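Spent most of February on the right hand of the Vitlow cell, so a thread on how you look after a gripper that everybody wants to feed biscuits to.

1/ Start with the fingers. Ours wear a black fuzzy covering over the metal. It grips shiny packets very nicely. It also grips crumbs, lint, hair and whatever the last visitor had on their jumper.

2/ The covering wears through at the pads first. When you can see silver band through the fuzz, start planning. When you can see a lot of silver, you should have planned last month. I speak from experience.

3/ Cleaning: soft brush, dry, fingertip towards palm. No solvents. The Cisance manual says "a suitable cleaner" and then never mentions it again — I have read all 200 pages looking for it.

4/ Re-covering takes me 50 minutes a hand. Caltach sell the sleeves in packs of 3. A hand of this sort does not have 3 fingers. Draw your own conclusions about Caltach.

5/ After any new sleeve, redo the closing force. Fresh fuzz is thicker, so the hand thinks it has hold of something before it has. I start at 22 on the Vogler controller and creep up until a glossy packet stays put when I tug it. Go too far and you are serving crumbs.

6/ Then the wrist camera. Wipe it, check the bracket screws, and look at the live view before you close anything up. I once spent an afternoon retuning vision on a camera with a thumbprint on it. My thumbprint.

7/ Window light: morning sun washes out the left side of our view completely. We've asked for a blind. We have been given a form to ask for a blind.

8/ Last job is a hold test with real shopping, at real table height. Foam blocks pass everything. Go for plastic wrap, the shinier the better, and watch the tall finger when you work near the underside of a table top. Marble does not give. Fingertips do, and Caltach will happily sell you another 3.

9/ Wrist view from the hold test, red packet, fingers under the edge of the marble. Sleeves are due again, as you can tell from the silver. 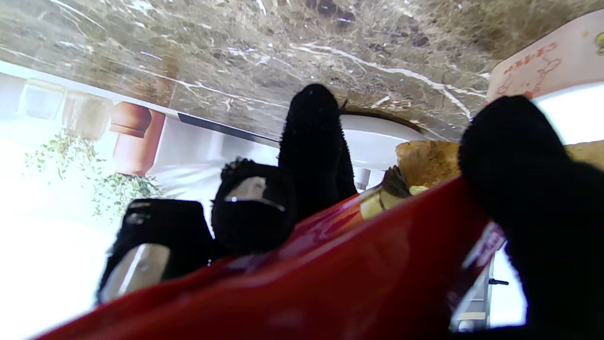 2 min read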